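Search this book
Enter keyword Go

Chapter 6
Small Cloths: Folding, Marking, Putting Away

Bibs, washcloths, hand towels. Small stuff, most of the wash in any house with a baby. Also the first thing that goes missing. This chapter is short, read it before the practice session and bring a laundry marker. 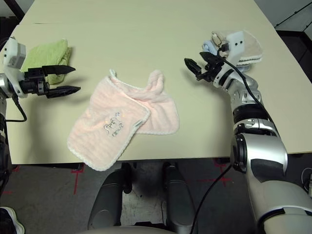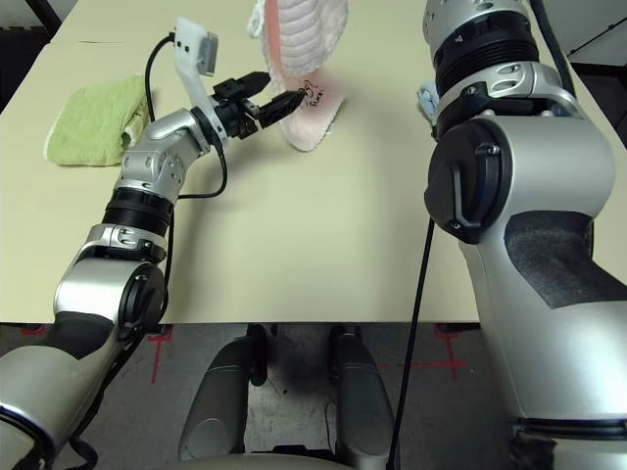 6.1 What you will need

A clear stretch of table, light colored if you can get it (lint shows up). A black laundry marker, fine tip. Two or three terry items from your own wash. One scrap cloth for testing ink, not a good one.

Terry is loops. Loops grab. Anything with a neck strap or a trim will double back on itself the minute you set it down, so expect to smooth it twice. Scalloped edges curl worst of all, and a pale pink bib that comes out of the basket in a lump can usually be flat in a few seconds if you start from the wide end and work up to the neck.

6.2 Why mark at all

Liudmyla Kuzmenko ran the laundry room at the Cerkari day nursery and kept a tally for one month, May. 790 small cloths sent out, a good many back on the wrong shelf. Nearly all of those were unmarked. She started putting initials on everything the week after and wrote up the method used here.

Her rules, shortened:

Mark before first use if possible.
Write on the flattest part. On ribbed or quilted cloth the ink skips and letters turn into loops, so go slow and print big.
Hold the cloth taut. Second person helps, or a clip.
Stay off the embroidery.
Let the ink dry befor folding. Every time.

Colored stripes take black ink fine but the writing is harder to find later. Use the pale part.

6.3 Folding

Bib: face down, strap in, sides to the middle, then in half. Motif ends up on the outside. Good for finding the right one fast.

Hand towel: thirds the long way, then half, then half agian. Fringe goes inside. If the fringe is tangled comb it with your fingers first, a fringe folded wet stays bent.

Washcloth: quarters. Done.

Key words for this chapter: terry, loop pile, trim, fringe, bleed (of ink), taut.

Before you go on

Take one unmarked cloth from home. Write two letters on it, wash it, write down what the ink looks like after. Keep the note, you need it for the stain tables in the next chapter. Valentyna Yurchenko's results for cotton and bamboo are printed there for comparison.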